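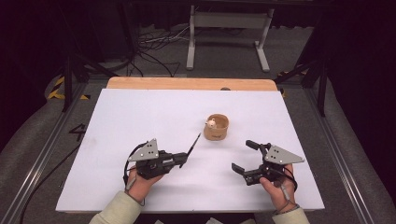 A small tan cup on a white board.

I own 19 coffee cups and I drink out of one of them. It's small, it has no handle, and I bought it on a wet afternoon in Genunley when all I really wanted was somewhere to stand until the rain let up. The shop was called Presel, and the woman at the counter was wrapping plates and humming and didn't mind me dripping on her floor at all.

That was in May, and I've been a pest on the subject of small cups ever since. My sister has stopped answering when I text her pictures of them.

What got me going is how much the size changes the coffee. I used to fill a giant mug at breakfast, carry it around the house for an hour and pour the cold half down the sink. Now I pour a little, drink it while it's hot, and go back for more (and yes, I probably drink the same amount in the end, please don't write in). I sit down for it, too! I never used to sit down.

So when I heard there was a potter over in Janley who makes almost nothing but cups, I drove out to meet her. Ludivine Hamel has been at it for 25 years, the last 18 of them in the same shed behind her house, with a kiln that takes up most of one wall and a radio that only gets one station. She put the kettle on before I had my coat off.

"People pick up a cup and look at the bottom," she told me. "I want them to look at the lip. Your mouth doesn't care about the bottom."

She lined up 5 cups for me to try, all with the same coffee, and I felt silly for the first two and then very serious for the rest. The thin lip won by a mile. The coffee tasted sharper, or I thought it did, and Ludivine just shrugged and said thinking so was good enough for her.

We had lunch afterward at Dal Bello, down the hill, where they serve espresso in thick white cups you could hammer a nail with. She drank hers without a word of complaint and ordered a second.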